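Hanyu Yuan
Mar 23, 2023

I've been testing the Drenoteck tabletop manipulation pack for 11 evenings now. A few people asked what I think, so this is a short thread.

What you get: a simulator scene library, a two-finger gripper model, and a set of small board game tasks. It runs on top of Brondatel, so if you already have that installed you can skip most of the setup guide. I did skip it, and then had to go back for the license step on page 2.

The install took me one evening. The docs say to use the Preterix physics backend. I tried the default first and got pieces jittering on the board. Switched to Preterix and the jitter stopped.

There are 3 board tasks in the base license. Pick a piece, move a piece to a named square, and clear a piece off the board. You write the instruction as text, like "move the piece on B2 to D4," and the scene loads with a random board angle and random lighting.

I've spent most of my time on the small chess set. Five by five, letters on one pair of edges and numbers on the other.

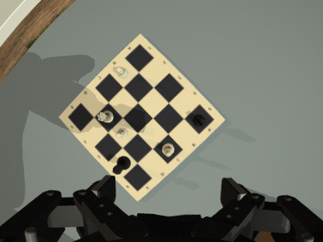 Chess scene from the wrist view, board at an angle, six pieces out.

Shadows are the best part of this pack. They fall across the board and change how the squares look, and that is what broke my old policy on real hardware. My old scenes were lit flat and I never caught it.

Contrast is the other thing to watch. Light pieces on cream squares and black pieces on dark squares are hard to separate from overhead. My detector missed those a lot more than the others. I consider that useful, but budget time for it.

Complaints. The border lettering is soft at the default render size. If your model needs to read the labels, raise the resolution and expect slower steps. Also, the piece names in the config don't match the names in the docs – I filed a ticket in November during the beta and it's still open.

I ran 3,411 episodes before writing this. Two crashes, both while changing the board angle mid-episode. Support answered the next day with a patch for it.

Compared with Shi, which I used last year: Shi has more objects and a nicer editor. Drenoteck has better lighting and the gripper linkage is modeled properly. For board work I'd pick Drenoteck. For kitchen or shelf work I'd stay with Shi.

The trial covers the pick task only. Start there, use your own detector, and see how it does on the dark squares before you pay for the rest.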